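Maricel Mercado had been back from Umitz for less than a day when we spoke, and she was still full of it. The cooperation agreement between Umitz and Dranham, signed on Wednesday, January 4, 2023, opens 18 student places a year on each side, and she helped to draft nearly every page.

"I've wanted this since my first posting!" she says, laughing. "We share a river, we share half our songs, and until now a nurse trained in one place had to start all over again in the other. It was maddening."

Mercado is cultural attaché at the Dranham mission, a job she describes as "part post office, part theatre, and I love both parts". The talks began in November and ran to four rounds, the longest of them on the recognition of diplomas. Her opposite number was Efren Lagman, a trade lawyer by training, and she speaks of him with real warmth.

"Efren reads everything twice. We'd be ready to go home and he'd find a comma that changed who paid for the buses. He was right about the comma, too."

Lagman, reached by phone in Tagle, is just as cheerful. "Maricel sings when a clause is agreed," he says. "You learn to hope for singing."

The first exchange students will go to Tagle and lodge in ordinary homes, a point Mercado fought for.
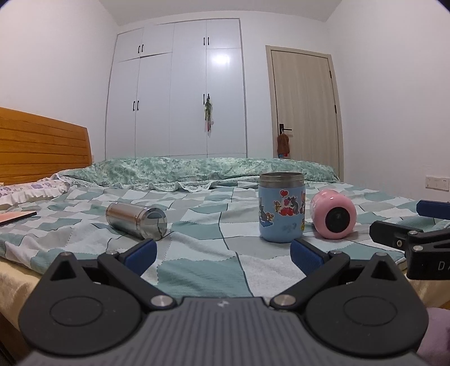

A bedroom with white walls.

So far 577 young people have asked for the forms, and 93 households have offered a room. Fisheries come next, with a meeting planned in Fument, and Mercado is already reading up on herring quotas.

"Ask me about nets," she says. "Go on, I've got a whole folder."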